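Plekinine Garment Handling Project
Progress report to the Harnholm Education Fund
Prepared by Traian Tudose, Bundon Robotics Club

Since our last report the club has moved off the practice table, and we are thrilled with how it's going! The first stage was all towels and pillowcases, and the students got good at those fast. Knitwear is a different animal. It stretches, it sags between the grippers, and a cuff that looks easy to grab can slide right out of the fingertips. The students asked for something harder and they got it.

Most of the work since then has been done in pairs, with one gripper in each hand. The students decided early on that every fold should start from a cuff or a hem (a thick edge gives the fingers something to close on), and that rule has held up well. They call the full sequence Toma, and it now has its own page in the club notebook with all the steps written out: find the edge, pinch, lift, spread, square up, fold.
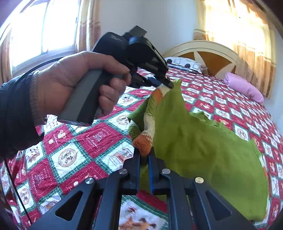
Why use hand-held grippers when the club already has a robot arm?
They let every student record a fold from the first meeting on, and the arm can learn from those recordings later without anyone having to program each motion.

The target we gave you in the application was 1053 usable recordings by the end of the school year. We still think that is the right number, and it keeps everyone honest about what counts as usable. A recording gets thrown out if the garment leaves the view for too long, if a finger helps where only the gripper should, or if the two grippers bump. The students do the reviewing themselves and they are stricter than I would be.

Ottó Kun has taken over the training side, and he has been wonderful with the younger members. His first try at teaching the arm used only the towel recordings. It could find a corner and lift it, but it stopped dead when the cloth folded over on itself. He wants the sweater recordings for exactly that reason, and the students now understand why he keeps asking for messy starts as well as tidy ones.

Two things slowed us down. The fingertip pads wore smooth sooner than expected, so we ordered 30 replacements out of the supplies line. We also lost some meeting time to sorting out file names, after two pairs had labeled their work the same way. Both problems are fixed, and the notebook has a naming page now too.

Spreading is still the hardest step. A sweater has to lie flat with both sleeves out before the first fold, and patterned knits on a patterned bedspread are a real test for the software. We picked that combination on purpose! If the arm can tell stripes from patchwork, a plain shirt on a plain sheet should feel like a vacation.

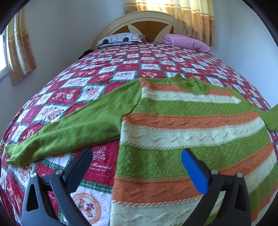
Bundon, Feb 18, 2022

Plans for the next period are as follows. In March we will start on sleeves: left sleeve in, right sleeve in, then the bottom hem up to the collar. Ottó will retrain the arm on the mixed set and let the students pick which garments it tries first. There is already a lively argument about hoods.

We would like to move the unspent travel money into supplies, mostly for cables and more pads. The total budget stays the same. Please let me know if you need a formal request for this or if a note in this report is enough.

You are all very welcome to come and try a fold yourselves. The students love showing visitors how it's done, and they will put a gripper in each of your hands before you have your coat off.

Traian Tudose
Bundon Robotics Club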